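Home | Programs | Reports | Contact

Reading time: 2 min

Hurnby Household Storage Project
Progress report to the Pakzad Fund, July

Prepared by Mahsa Mousavi, project lead

1. Purpose of the reporting period

The grant supports a study of small lidded containers for countertop use, with attention to how easily they open and whether the lid stays where the user leaves it. During this period the work moved from the survey stage to handling sessions at the Flirnirholm workroom. Survey returns closed at 1,624, and the responses were used to select the container styles now under review.

2. Handling sessions

Sessions are held at a plain white table so that the containers can be compared on the same surface. Each style is reviewed empty and with contents, and notes are kept on the hinge, the latch and the width of the opening. The cream-colored style with the hinged lid has received the most attention so far. Survey respondents named the one-piece hinged lid as the feature they most wanted — chiefly to avoid losing a separate top.
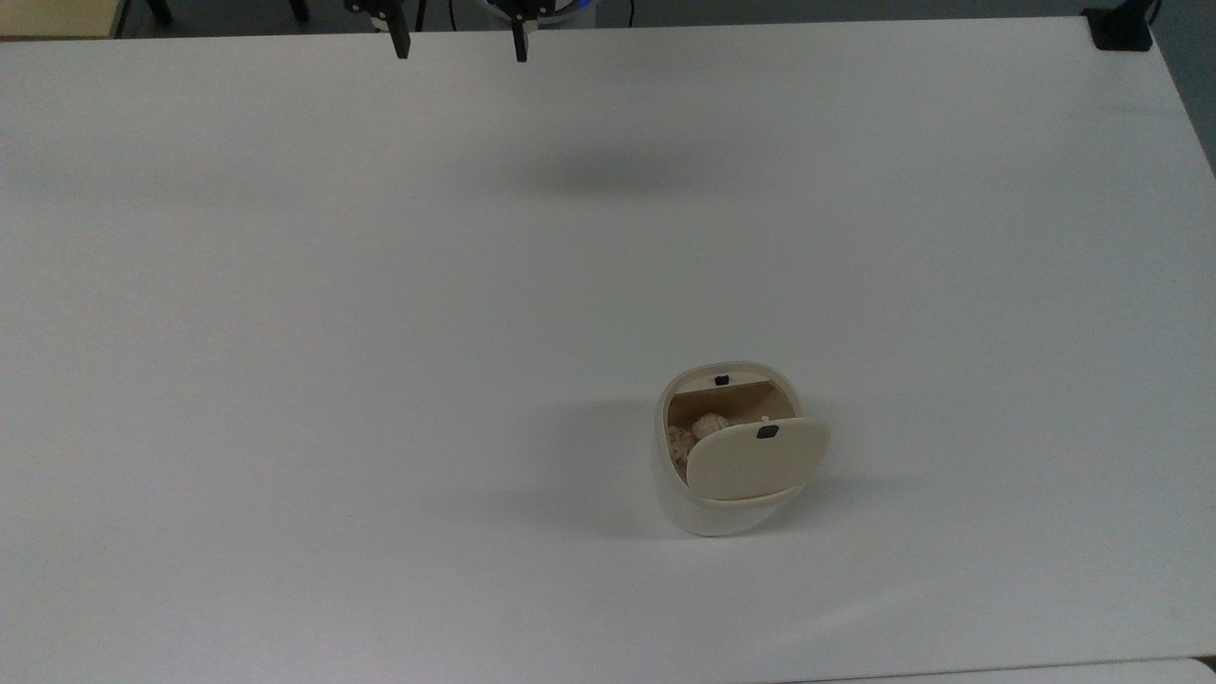 Cream container with hinged lid open and contents inside, Flirnirholm workroom.

Thirty sessions were planned for the full grant year. The schedule was revised in the second month, when delivery of the Diver containers slipped, and the remaining sessions have been moved into the next period. No change to the end date is requested.

3. Early observations

Lid position remains the main question. A lid that stands up behind the opening leaves both sides clear, but it needs free space at the back, and several respondents keep their containers against a wall or under a shelf. The team will therefore repeat part of the work with a low shelf fitted over the table.

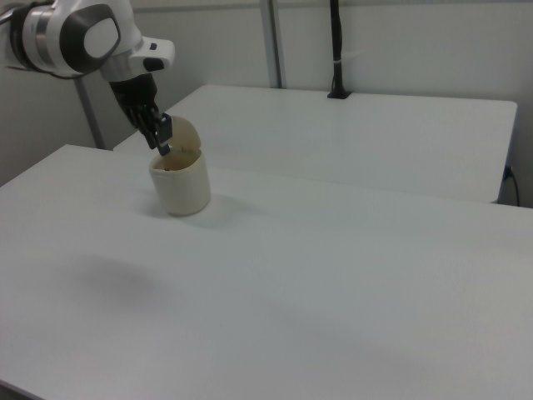

A second question concerns cleaning. Crumbs and dust tend to settle along the inner rim of small containers, and the survey comments mention this often. A short cleaning check will be added to the session sheet, and the results will be reported separately from the opening and closing notes.

4. Budget

Spending in the period came to $3,126, almost all of it for sample containers and workroom rental. Printing costs were lower than forecast. The balance is carried forward under the same heading.

5. Next period

The team will complete the postponed sessions, begin the low-shelf comparison and send the Fund a draft of the summary tables for comment. A decision is requested on whether the Diver containers should stay in the study if the second delivery is also delayed.

Contact: Mahsa Mousavi, Hurnby Project Office | © Hurnby Household Storage Project | Back to top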